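The Fade

The Saturday Tullio Fiore scored twice against Navarro, I was in the third row with a bag of peanuts, and all anybody around me wanted to discuss was his head.
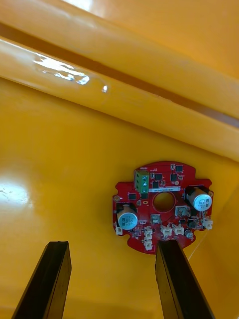
Red circuit board on glossy yellow.

He'd had the same mop for six seasons. Big curls, a blue headband, the whole deal. Then he jogged out of the tunnel with the sides shaved to skin and a single stripe running over his left ear, and the entire stand went quiet, then very loud.

"He looks like a tennis ball somebody gave up on," said Cosimo Zuccaro, who has sat next to me since we were both still paying the kids' price.

I liked it. I didn't say so right away, but I liked it.

By Monday there was a line out the door at Button, the barbershop on my street, and every single person in it wanted the stripe. I know because I was in it too (I'd told my boss I had a dentist appointment). The match had drawn 2,301 people and I swear half of them were ahead of me.

Lingyun Yan runs the second chair at Button. She's cut my hair since high school and she has opinions.

"No," she said, before I'd even sat down.

"You don't know what I want."

"You want the stripe. You have a cowlick right where the stripe goes. It'll look like a question mark."

I told her I was a grown man with a season ticket and I could have any hair I pleased. She shrugged and picked up the clippers.

It looked like a question mark.

I wore a hat to work, a hat to dinner, and a hat to my sister's housewarming, where my nephew pulled it off and laughed so hard he had to lie down on the rug. Cosimo took one look the next Saturday and bought me a hot dog — the first thing he's bought me in years.

Then the teams came out, and there was Fiore, shaved completely bald.

"Well," said Cosimo, chewing. "Button opens at nine."

I pulled my hat down over my ears and asked him to pass the mustard.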